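Twelve kilometers before breakfast

26 February 2020

I have been meaning to write about the river path at Brurkdale ever since November, and this morning finally pushed me into it. What a walk!

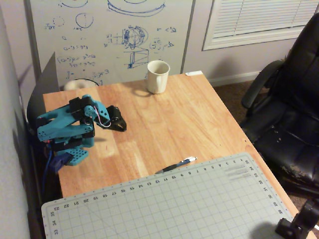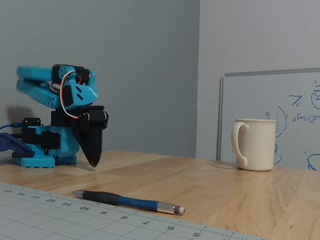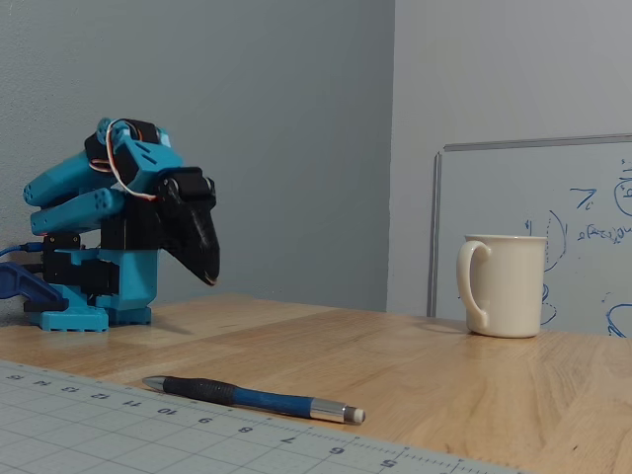 Bethel Tekleab

So, the path. It starts behind the old Negash bakery, where you can get a roll with cardamom butter if you turn up early enough, and it follows the water all the way to the weir. The whole loop is 12 kilometers and I did every bit of it before my first meeting. I'm still buzzing!

The first stretch is flat and muddy (wear the ugly boots) and then you hit the steps. My aunt's old guidebook gives them as 300, and my knees believe it. At the top there's a bench and a view right across the valley, and today the mist was sitting so low that only the church roof poked out of it. I stood there far too long and my tea went cold.

After that it's all downhill through the beeches. I heard two woodpeckers going at it on opposite banks, and near the footbridge a heron let me get closer than any heron ever has – I could see the wind moving the feathers on its chest. Amanuel Kassa wrote to me last month asking if the bridge was open again after the floods. It is, Amanuel! They've put new planks down and the handrail no longer wobbles.

The weir was roaring. I ate my second roll there and came back along the north side, past the allotments, where the first crocuses are up. Purple ones mostly, with a few yellow ones by the gate.

Next time I want to try the high route over Stukar Hill. If anybody has done it with a dog, please leave me a comment, mine hates stiles.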